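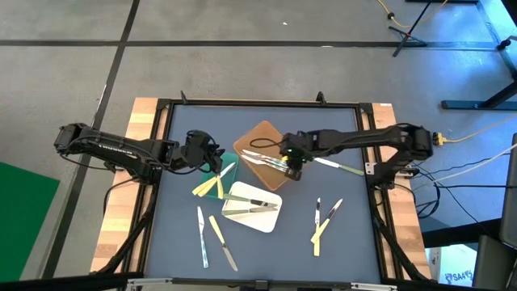 Two-arm station with table knives at the Haltine site in Altholm.

**Haltine puts two-arm sorting stations to work on cutlery, keeps its sorting crew**

ALTHOLM, Thu 29 February – Haltine, which washes and rents tableware to caterers, hotels and event halls, has started using robot arms to sort table knives at its Altholm site. The arms take over a job that staff have done by hand since the company opened. No jobs are being cut, and the 18 people on the sorting crew stay on at the same pay grade.

Knives come back from customers mixed together. Handle colors tell the crew which set a knife belongs to, and all-metal knives go into a set of their own. Until now, people stood at a bench and picked through the returns for most of a shift.

At the new station, two arms work from opposite sides of one table. Each has a gripper. The knives are handled one at a time and sorted by handle. Trays, plates and boards are used on the table too, so that the arms deal with the kinds of surfaces the knives are set down on elsewhere in the building.

The control software comes from Hovuveo, and the station was put together by the engineering firm Afolabi. Work on the project began in October.

**What changes for the crew**

Each station is looked after by one trained operator per shift. The operator loads the table, clears finished work and steps in when a knife is lying in a way the arms can't handle. Knives that overlap or cross are still the most common cause of a stop.

Operators also check every batch before it is packed. Bent blades, chipped handles and stained pieces are pulled out by a person, as before.

"The work people complained about was standing in one spot and picking up knives all day," said Garba Babalola, operations manager at Haltine. "That part is getting shorter. The checking is still ours, and I don't see that changing soon. The arms are slower than our best sorters, and we told the crew that on the first day."

Babalola said the crew had a say in the layout. They asked for floor tape to mark the walkways and for the loading side to be kept clear of cables, and a second round of changes to the cable runs is planned.

All 18 crew members will be offered operator training, which takes 42 hours and is done on paid time. Staff who would rather not run a station can stay on hand sorting or move to packing. Shift times are not affected, and breaks stay as they are.

**Volumes and next steps**

The station handles 500 knives on a normal shift. Haltine plans to bring that to 1000 with a second station, using the same table size and the same arms. Forks and spoons will still be sorted by hand – they nest inside each other and are harder to separate.

Customers do not need to change how they return tableware. Knives can still be sent back mixed, with food scraped off, in the usual crates. Order deadlines and delivery days remain the same.

Staff from both shifts will meet with management after the second station is running to go over stops, workload and any safety reports. Notes from that meeting will be posted in the break room.

**About Haltine**

Haltine rents, washes and repairs tableware for caterers, hotels and event halls. Its washing and sorting site is in Altholm.

**Press contact**

Garba Babalola, Operations Manager, Haltine, Altholm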